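3.2 Collection of coffee-making demonstrations

The Flurnbridge set was gathered by teleoperation on a two-arm table rig. An operator moves a pair of leader arms by hand and the follower arms copy the joint angles. We recorded three views for each demonstration: one from each wrist and one from a fixed camera that takes in the whole table. All streams were stored by the Tagle logger together with joint positions and gripper widths, and later trimmed to the period between the first and last commanded motion.

The task is to prepare a drink with a capsule machine. It was chosen for its mix of coarse and fine steps. Moving a cup allows a good deal of error, whereas handling a capsule or the lid of the machine allows very little. The wrist views carry most of the useful detail for the fine steps. In Figure 4 the machine and the capsule stand both lie within view of the open gripper, so that a policy can relate one to the other before it commits to a reach.

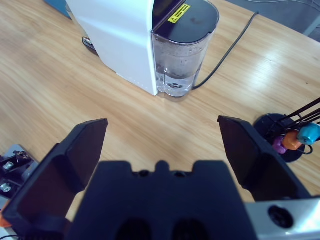

Figure 4. Wrist view with the gripper open. The coffee machine and its water tank are at the top, the capsule stand at the right.

Operators were given a written list of sub-tasks but no fixed path. They were free to choose which arm to use and from which side to approach an object. Early trials in March, in which paths were fixed, gave smooth recordings with too little spread, and the policies trained on them did not recover from small errors in grasp position. These trials are left out of the results below.

The cup posed a separate problem. Clear glass gives weak edges against the wood, and the grain can be seen through the base and the sides (Figure 5). We considered marking the rim with coloured tape, as was done for the earlier Murkora set, but decided against it, as the learned grasp would then depend on a cue that is absent in normal use. Residue inside the glass was likewise accepted as part of the data. Operators were told to go on recording unless the cup had to be changed for some other reason.

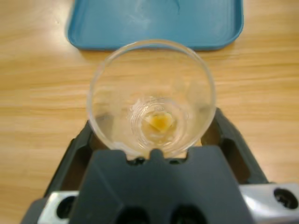

Figure 5. Wrist view of the glass cup at the gripper. Residue can be seen on the base; part of the blue tray is at the top.

The fixed view serves two purposes. It supplies the position of both arms relative to the table, and it lets an annotator judge a demonstration without stepping through the wrist streams. Its weakness is occlusion - an arm working at the machine can hide the contact point, and small movements of the lid are hard to make out at this distance. The layout is shown in Figure 6, with the left arm at the machine.

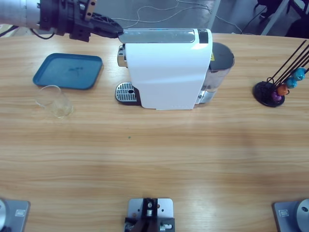

Figure 6. Fixed view of the table. The left gripper finger rests against the top rear edge of the machine.

In all, 900 demonstrations were recorded. Of these, 253 were rejected on review, mostly for dropped frames or for a sub-task left unfinished. A further 70 were held back for validation, and the remainder were used to train the Trivum policy described in Section 4. Failed grasps followed by a successful second attempt were kept and labelled as recoveries. The effect of removing them is reported in Section 5.3.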